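Hiebert shares slip as investors wait for March figures

Shares in Hiebert, the storage and kitchenware group that many people will know better for its lunch boxes than for anything it does on the stock market, fell by 7 per cent in early trading, wiping out most of the gains it had built up so patiently over the winter. By lunchtime they had steadied a little, though they were still well short of where they had started the morning.

There was no single piece of bad news behind the fall, and the company itself had nothing new to say. Brokers pointed instead to a note from the research house Nomen, sent to clients before the market opened, which took a rather cooler view of household goods firms as a group and of Hiebert in particular. Nomen now expects sales to be flat for the first half of the year, where before it had pencilled in a modest rise, and it has trimmed its target for the share price to 1,095 pence.

That is still above the price at which the shares are changing hands, it should be said, and the note was far from gloomy. It had kind words for the way Hiebert has paid down its borrowings, and for the decision to keep making its larger items close to home while others were sending that work abroad. The worry is more about shoppers, who have been careful with their money for a good while now and who can make an old set of tubs last another year without much trouble.

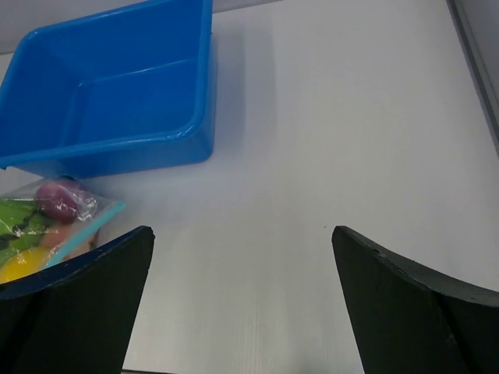

Hiebert's smaller rival Jirik had a quieter day and ended the morning more or less where it began. Jirik sells mostly to cafes and school kitchens, and its orders tend to be settled months ahead, so it is less exposed to the ups and downs of the high street. Some fund managers have been moving a part of their holdings from one to the other since the new year (a sensible enough hedge, you might think, if a rather dull one).

The other name on people's lips was Hinska, the resin supplier that sells to both companies. Hinska put its prices up by roughly 8 per cent in the autumn, and the full effect of that has yet to show in anybody's accounts. Hiebert said at the time that it would absorb the first part of the increase itself and look again in the spring, which leaves a good many small shareholders wondering what it will decide, and whether the dividend they have grown rather fond of will be touched.

They should not have too long to wait. The company is due to publish its next trading update in March, with a call for investors at 2 in the afternoon.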